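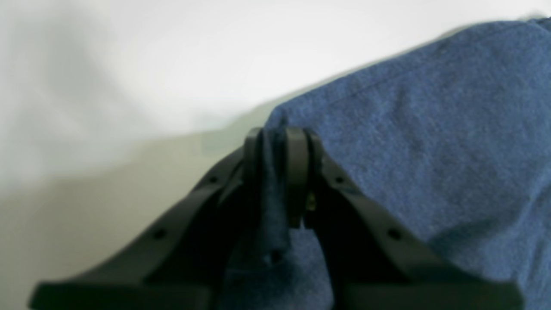 In September our maintenance group was invited to spend a morning at Dralia, in the building where they test robot cells for handling cloth. I work with packaging machines, so soft material is new for me, and I wrote down more than I usually do.

Armindo Pinheiro received us at the door and gave us the safety shoes. He is responsible for the cell they call Soren. It has one arm, one gripper with two fingers, a small camera at the wrist and a white table. The job is to pick up a piece of fabric by a fold, lift it and lay it down flat.

Most of our visit was spent on the fingertips. Armindo told us that they are the part which needs the most care, more than the motors or the cables. The pads become polished after some time and then the cloth slides out during the lift. He changes the pair after 1097 picks. I asked why such a strange number, and he said it was the count when the first pair failed and they never rounded it. New pads come from a small supplier, Pinix, and they wait in a drawer under the control cabinet with the date of arrival written on the bag.

The change takes roughly 10 minutes. He stops the cell, hangs his lock on the main switch, opens the fingers by hand and takes out the screws. The threads are in plastic, so he tightens with a short screwdriver and only two fingers on the handle. One of my colleagues wanted to know the torque value. There is one in the manual but Armindo did not remember it, and he went to look while we had coffee. He came back without it.

After new pads the closing position must be taught again. If the fingers close too far, they push against each other and the arms bend a little, and if they stay too open a thin fabric is lost. For this he uses a strip of cotton and pulls it with a spring scale.

Matilde Cordeiro takes care of the camera and the recordings. Fleece and felt leave fibers everywhere, she explained, and the lens gets a gray veil which is hard to notice from one day to the next. She wipes it before each shift and keeps one reference picture of the bare table to compare. Her list of faults had 151 lines when we visited, and 35 of them were only dirt. The shadow of the arm on the table was also a problem for the software last winter. They moved one lamp and it became better, but she is not satisfied yet.

I would have liked to see the second cell, Neves, but it was open for a cable repair and we could only look through the door. We finished at 12:30. The canteen is on the other side of the parking lot and visitors need a paper ticket from the reception, so ask for it when you arrive.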